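We use cookies to improve your experience on this site. By continuing to browse you agree to our use of cookies. Accept

Textiles and Clothing | Household Studies

Print this article | E-mail this article

3.2 Folding and handling of knit garments

Knit garments made up the largest share of the laundry recorded in the Pacheco households. Of the 766 items logged, sweatshirts and other thick knits took the longest to fold, and they were the items most often left in a heap until the next day. Siqueira and Cordeiro treated these separately from woven shirts, which keep a crease and can be squared up along the seams.

A soft knit has no firm edge to work from. When it is picked up at one point, the cloth gathers there and the rest falls in wide folds, so the hem and cuffs have to be found again before the garment can be laid flat. Participants in Dokville usually shook the piece out once and started over. Those in Grastano more often spread it on a bed and smoothed it by hand, a slower method that gave flatter stacks. Heathered fabrics were also harder to sort by side, as the mixed shades hide the seams in poor light.

Figure 4. Gray knit fabric held at a single point, with the cloth bunched at the grip and hanging in broad folds.
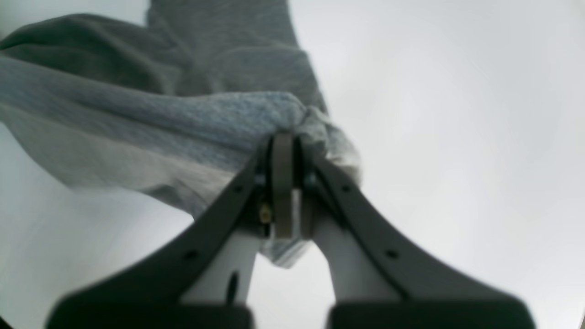

Thin jersey was quicker to fold but slid out of place when stacked, and 11 participants rolled it instead. Rolled items are counted with the folded ones in the next section.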